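Hand-held grippers around food: working rules for a home setup

Last revised in January. Applies to two-jaw hand-held grippers with ribbed finger pads, used in pairs or singly, on produce in an ordinary room.

Scope

Most published rules for gripping tools assume a bench, a fixed arm and a floor marked with tape. A session at home has none of these. The rules below were first written for the Lelau kitchen sessions and later merged with the Cesura checklist, which covered cords and lighting. Where the two disagreed, the stricter rule was kept.

Surface

1. Cover any soft surface with a single sheet of plastic large enough to hang past the work area on all sides. A bed or sofa is acceptable if covered.
2. Smooth the sheet where round items will sit. A fold under a tomato will start it rolling as soon as a pad touches it.
3. Wipe the sheet between sessions with dish soap and water. Do not use a solvent cleaner. Residue transfers to the pads and from there to the next item.
4. Replace the sheet when it clouds or tears. Tape repairs catch on the finger pads.

Layout

5. Put plates at the back and loose items in front. Long or leafy vegetables go on plates, one per plate. Round fruit may sit directly on the sheet.
6. Leave a clear lane for each gripper. With two in use, one should come in from the front and one from the side, so the jaws meet over the item and the handles stay apart.
7. Approach with the jaws open. Close only when both pads are level with the widest part of the item.

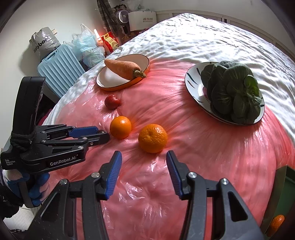 Two grippers over a covered bed: oranges and a tomato on the sheet, carrot and bok choy on plates behind.

Hands and cords

8. Wear a glove that fits closely at the fingertips. Loose cuffs get into the linkage.
9. Secure any slack cord before lifting the tool. A cord that drags across the sheet will move small items and, sooner or later, tip a plate.
10. Keep fingers off the linkage while the jaws are moving. The pinch point is behind the pads, where the user is least likely to be looking.

Weight

11. Weigh the heaviest item before the session and write it down. Our limit is 165 grams for a single-handed lift above a plate. Anything heavier is lifted with two grippers or left out. The scale used for the Lelau sessions reads to 2000 grams, more than enough.

Pads and hardware

12. Wash pads with soap and water before the first item and after any split fruit. Brush along the ribs — brushing across them leaves pulp in the grooves.
13. Check the linkage screws by hand before each session. If one turns, stop and tighten it with the correct driver.
14. Log the pad change. At the Amadi workshop a set was retired after about 598 closes on citrus, when the ribs had begun to round over. Lighter produce wears them more slowly.

Food after handling

15. Treat handled produce as unwashed. Rinse it before cooking, and peel it if the skin is marked.
16. Discard anything with broken skin at the end of the session. Do not return it to the fruit bowl.

The Clarnatix pad brush fits the rib spacing on our tools. A soft toothbrush also works, trimmed to half its bristle length.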